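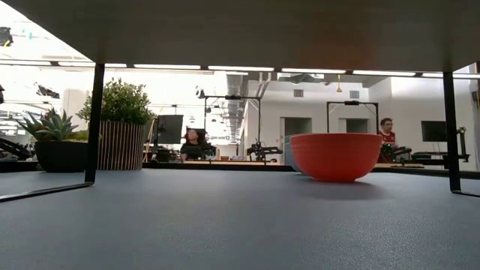
Sunday, after lunch

Went in for a few hours to finish the table by the window side. Aleksandra had asked me twice in February and I kept putting it off. The shelf with the black legs stays. I wanted it gone, but she likes having somewhere to put things up off the surface, and it did cost 207.

Moved the succulent next to the bushy one. It had been on top of the filing cabinet at Wetstead since we took that room over and I don't think anyone but Remigiusz ever watered it. The black pot is too low for it to look like much on its own. Beside the taller one it's fine.

The red-orange bowl is the one Yi-chun gave us. I had it down for keys and then for fruit and now I think fruit, though the last oranges went soft before anyone ate them. The pale blue-gray bowl is Aniela's and she wants it back by the end of the month. Must remember.

Zbigniew called at 3 about the invoice from Politis. They have charged us delivery again. I said I would write to them tomorrow.

Still to do: felt pads for the feet of the shelf, a saucer for the tall planter, and find out whether the succulent needs a bigger pot or should be left alone. Bought bread on the way home. In bed by 9, read a bit of the Trarkden book.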